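**Follance tenants' meeting, July 2022**

Present: Aurelio Cuevas (chair), Citlali Salinas (notes), Perla Barajas, Anayeli Bermúdez, Baltazar Cortés. Minutes from June were read and accepted with no changes.

**1. Laundry room**

The second dryer is still out of order. Perla called Mudis again and they want $88 for the visit, parts extra. Agreed to go ahead. Perla will put a note on the door with the date once she has it.

**2. Guest room**

The room is open for booking again. Guests bring their own towels. The bed has a green sheet on it, and a spare set will go in the hall closet – Citlali to buy it. The small red arrows and the "1.23" on the wall over the bed stay where they are until the shelf question is settled. 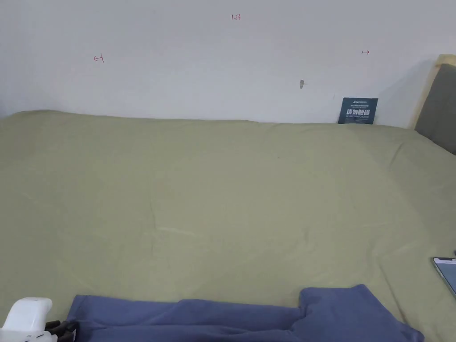
Baltazar asked whether bookings could run longer than five nights, as his sister is coming from Dullville with her kids. Anayeli was against it for the summer months, when there is usually a waiting list. Left at five nights for now, with a longer stay allowed if no one else has asked for the dates by the Friday before.

**3. Bike storage**

Three bikes still have no tag. Aurelio will tape a notice to each one. Anayeli pointed out that the last notices fell off in the rain, so he will use string.

**4. Money**

Balance is $902 before the dryer visit. The Varela bill for the hall lights has been paid. Perla asked for the bank statement to be sent out with the minutes from now on. Agreed.

**5. Other**

Side gate is sticking again. Baltazar has oil and will look at it.

Parking was put off to the next meeting – no time left.

Notes: C. Salinas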